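A day out at the Prumport civil defence bunker and shelter museum

We had been meaning to visit Prumport for years, ever since a neighbour lent us a battered pamphlet about the shelters under the old grain market, and we finally went on 29 Feb 2024, which felt a suitably odd date for spending the better part of a day underground. The train from Landmont takes you along the estuary and there is a nice long view of the harbour before you pull in, so do sit on the left if you can. From the station you walk up Koppel Street, past the chapel and a very good bakery, and the museum entrance is a plain green door beside the fire station. We walked straight past it the first time.

The shelter was begun in the early fifties as a control post for the borough. On paper it was meant to hold 27 staff for a fortnight, with a telephone exchange, a map room and a small sick bay, and the public shelter next door was to take 800 people from the streets around the market. Our guide was refreshingly frank about that second figure. The public side has four lavatories and a single tap, and once you have stood in it with a party of a dozen or so you do begin to wonder how anyone arrived at the sum. 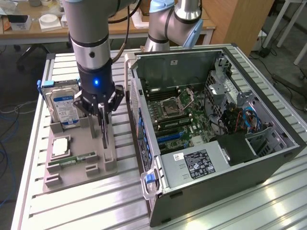

The tour starts in the ventilation room, where the original filters are still in their racks, and you are allowed to turn the hand crank that would have kept the air moving if the mains failed. I managed a minute and a half before my shoulder gave out (the official shift was half an hour!). From there you go down a second flight, mind your head, and along a corridor painted in that particular cream and brown that anyone who went to a council school will remember. The map room is the best thing in the building. The big wall map of the borough is still up, with its coloured pins, and beside it the blackboard on which they chalked up the imaginary damage during exercises. Somebody has carefully copied out the entries for the December exercise of 1956, when the gasworks and the Parel bridge were both supposed to have gone in the first ten minutes.

What I liked most was the shelf of wardens' logbooks in the next room. They are photocopies, so you can sit down and leaf through them, and we stayed so long that the next party came in around us. One warden wrote a good deal about blankets. Another complained, over several pages, that the siren on the school roof could not be heard in Parel if the wind was from the west, and that people on the new estate had taken their washing in at the sound of it and then put it straight out again. There is a polite reply from the town hall pasted in at the back, and it promises to look into the matter.

After that comes a room on what ordinary households were told to do – whitewash the windows, fill the bath, keep a torch by the stairs – with leaflets and ration tins set out on a kitchen table. Two ladies in our party remembered the practice drills at school and had a lovely time disagreeing over whether you went under the desk or out into the cloakroom.
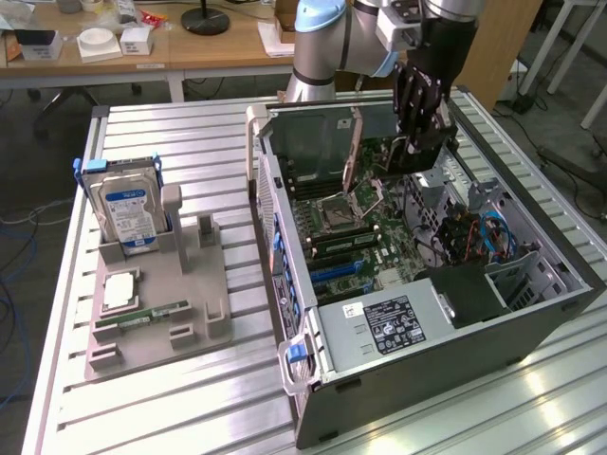

An open desktop computer tower on a slotted work table, with the gripper pointing down into the case.

The tea room is back at street level and does soup, toasted sandwiches and an extremely solid fruit cake. We had 3 slices between two of us and I regret nothing. The bookstall is in the same room, and I came away with a reprint of the borough's householders' handbook and a local history of the Koppel brickworks, where they dug the trial trenches in 1939. That one has a fold-out plan, rather too big to open on a train, as I found out on the way home.

If you have the energy, there is a marked walk to the other surviving sites. It took us just under two hours with plenty of stops. You pass the siren post by the school, a surface shelter that is now somebody's bicycle store, and the little brick observation post on the headland at Parel, which you can only look at from outside. The path is muddy beyond the allotments and I would wear proper boots.

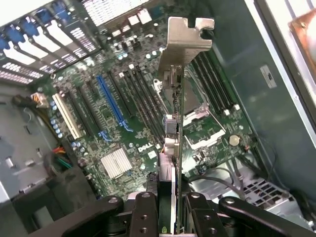 A few practical things for anyone thinking of going. Tours leave on the hour from ten o'clock, the last at 4, and you need to book for the lower level. It is cold down there all year round, so take a jumper even in summer. The steps are steep, with a rail on one side only, but the household room has been recreated in a smaller version upstairs for visitors who would prefer to stay at ground level. Tickets are valid for a second visit within the year, and we have already pencilled in the December opening, when they run the old exchange and let visitors put calls through from one end of the bunker to the other.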